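Carkstead Museum Opens Show on the Year the Town Stopped Buying Grapes

CARKSTEAD, Aug 31, 2020 – The Carkstead Museum of Local History will open "Hold the Grapes," an exhibition about the consumer boycotts of the 1960s and the people who kept them going long after it stopped being fun.

The show gathers 82 objects from the farmworker boycott years, among them picket signs, church bulletins, mimeographed flyers with heroic spelling, and a lunchbox that was searched by a very determined nine-year-old.

"History tends to remember the marches," said curator Efe Oyelaran. "We wanted to give some space to the meetings, which were longer and had worse coffee."
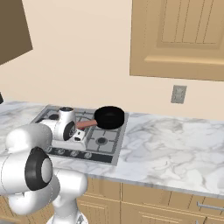
What Visitors Will Find

The first gallery follows a single March, when 36 residents took turns outside the old Trandero grocery on Mill Street, asking shoppers to leave the grapes alone. Store records show the manager wrote 328 letters of complaint to the town council. The council answered one, to ask him to stop.

A second gallery looks at how the boycott met the antiwar movement, the tenants' union and the local folk music club, and at how well they all got along. The minutes suggest patience was required.

Visitors can also hear recorded interviews with former picketers, several of whom still disagree about who brought the megaphone.
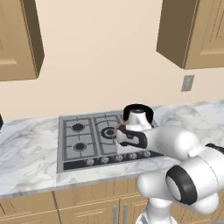
Kitchen counter and cooktop, with wood cabinets.

Hours and Admission

The exhibition is in the Mahrous Wing and is free to Carkstead residents. Timed tickets are required, and face coverings must be worn indoors. A printed catalog, limited to 400 copies, is sold at the front desk. Audio guides are provided by Zositer – please return them, as last year's visitors mostly did.

Press contact: Efe Oyelaran, Carkstead Museum of Local History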